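Getting the Fish Smell Out of a Microwave

My sister reheated salmon at my place on a Thursday and I could still smell it when I made my oatmeal on Saturday. So I went back through every trick I've used over the years, and these are the ones I'd bother with again.

Start with lemon. Cut one in half, squeeze both halves into a glass bowl with a cup of water, and drop the rinds in too. Put a wooden spoon in the bowl so the water doesn't boil up all at once on you. Run it for 4 minutes on high, then leave the door shut for another 10. That second part is where I used to cheat (I'm impatient!) and it makes a big difference. The steam softens all the gunk on the ceiling and you can wipe it off with a plain damp cloth.

No lemons? White vinegar, two tablespoons to the same cup of water. Your kitchen will smell like a pickle jar for a bit, so crack a window.
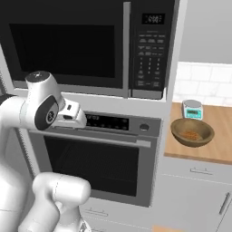

Microwave up top, wall oven underneath, and a silver strip along the bottom edge to wipe down.

Dark glass doors show every fingerprint. I use a microfiber cloth barely dampened with warm water and one drop of dish soap, then a dry cloth right after. Spray the cloth and never the keypad. My friend Amra Popescu sprayed hers directly and the 3 button quit for almost a week.

For the strip and any other brushed metal, wipe along the grain. Skip the scratchy side of the sponge.

If the smell is still hanging around after all that, take out the turntable and wash it in the sink, and get the little roller ring while you're at it. Mine had a ring of old soup under it, I'm sorry to say. Then leave an open box of baking soda inside overnight, and stick a note on the door so you don't cook it at breakfast.

Oh, and coffee grounds work too, used ones, dried out on a saucer. I like them better than baking soda for burnt popcorn.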